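Prellwood schools say the new homework app saves time. Parents would like to see the math

Sep 8, 2019

14 shares
6 comments

The Prellwood school district wants every family using Prover, a homework app that checks a child's work before the teacher does, by the end of the month. According to the letter that went home with students, the app "gives evenings back to families." How many evenings, and to which families, the letter does not say.

The claim rests on a trial held in May at two schools, Langat Elementary and Davetden Middle. The district says 779 students took part and that time spent on homework fell by 10 minutes a night. It sounds good until you ask who was holding the clock. The times were filled in by the students themselves, on a screen that popped up after the last problem and would not go away until they picked an answer.

May is also when teachers at both schools start handing out less homework. The district's summary leaves that out.

"My son told me he just hit the first button every time," said Yatziri Ventura, whose two children were both in the trial. "I'm not against it. I'd just like somebody to show me it works before I have to put it on my phone."

Ventura asked the district in June for the full results and got a nine-page slide deck back. Two of the pages are cover art. One chart shows a line going down but has no numbers along the side, and another says parents were "mostly happy" without saying how many were asked.
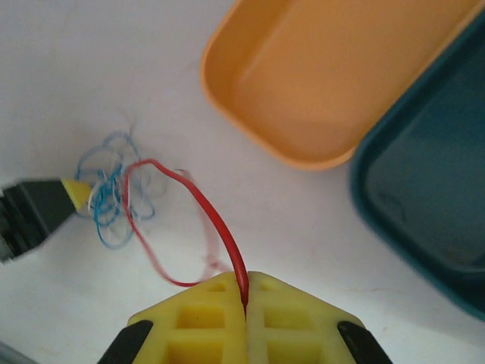
The district says a longer report is coming, though it would not give a date. It also would not say what Prover will cost once the free first year is over, only that the price would be "in line with similar products." Those products were not named.

Some teachers do like it. One at Langat said the app catches careless mistakes in subtraction and lets her spend class time on harder things. She also said it marks a right answer wrong if a child writes the steps in a different order — a problem she reported during the trial and is still waiting to hear about.

Families can opt out, but the form is not on the district website. It has to be picked up at the school office during school hours, signed, and brought back in person. A parent who works days might wonder how much the district wants those forms to come back.

The school board is due to talk about the app at its next regular meeting. Public comment is limited to two minutes per speaker.

6 comments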